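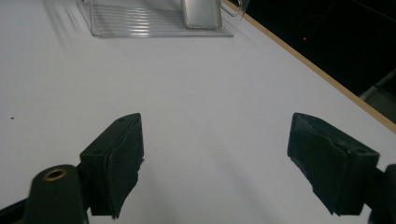
Articles Issues Authors Submit Search

Journal > Volume 8 > Storage and Work Surfaces

25 July 2020 – Éabha Heffernan, Kristóf Rácz and Anas Chidiac

4. Do clear trays keep a table tidy?

4.1 The claim

Guides to packing and sorting work often say that small goods should sit in see-through trays on a pale surface. The usual argument is that a worker can tell at a glance what is in the tray, and so puts things back where they came from. Moriarty made this case in her notes for the Antwi workshop, and the Nemitz handbook repeats it almost word for word. Neither gives any data. We wanted to know whether the advice holds up, and we began with some doubt that it would.

Our doubt had to do with the tray itself. A clear tray on a white table is easy to see into, but that is a different matter from being easy to see. Figure 4 gives the pairing in question, a transparent plastic tray on a broad white tabletop with a smooth matte surface. A worker looking for a free spot to set something down has to notice the tray first, and the guides skip this step.

4.2 What we compared

Two rooms at the Beson site took part. In the first, each table had clear trays. In the second, the trays were the same shape in solid gray. Workers sorted small mixed goods into the trays and cleared the table at the end of each run. We logged 600 runs in each room. A run was marked "tidy" if every item was in a tray when the worker stepped back, and "untidy" if even one was left on the table. This is a harsh rule, and Rácz argued against it for most of December. We kept it anyway, as the softer rules we tried needed a judge to decide what counted as nearly tidy, and our judges did not agree with each other.

Mac Carthaigh, who had no part in planning the study, checked a share of the marks afterward. He changed very few of them, though he did ask why an item leaning against the outside of a tray should count the same as one left at the far end of the table. We do not have a good answer.

4.3 What we found, and how far to trust it

The rooms came out close. Clear trays did slightly better in the early runs and slightly worse in the later ones, and we would not build much on either result. Workers told us they liked the clear trays. Liking a tray is easy to report and hard to connect to anything on the table.

One pattern did hold in both rooms. Tables where the tray stayed in the same place from run to run were tidy more often than tables where it drifted. We think tray position may account for much of what the guides credit to clear plastic, but we did not set out to test it and the workers chose the positions themselves. A careful worker may simply be one who leaves the tray alone.

There are other limits. All the tables were white. On a dark table the gray trays might be the ones that get lost – or neither might. The Ternimis group reports a larger gain for clear trays over about 1000 runs, but their workers were also given labels, and the report does not separate the two changes. Until someone does, we see no reason to replace trays that already work.

Figure 4. Clear plastic tray on a white tabletop.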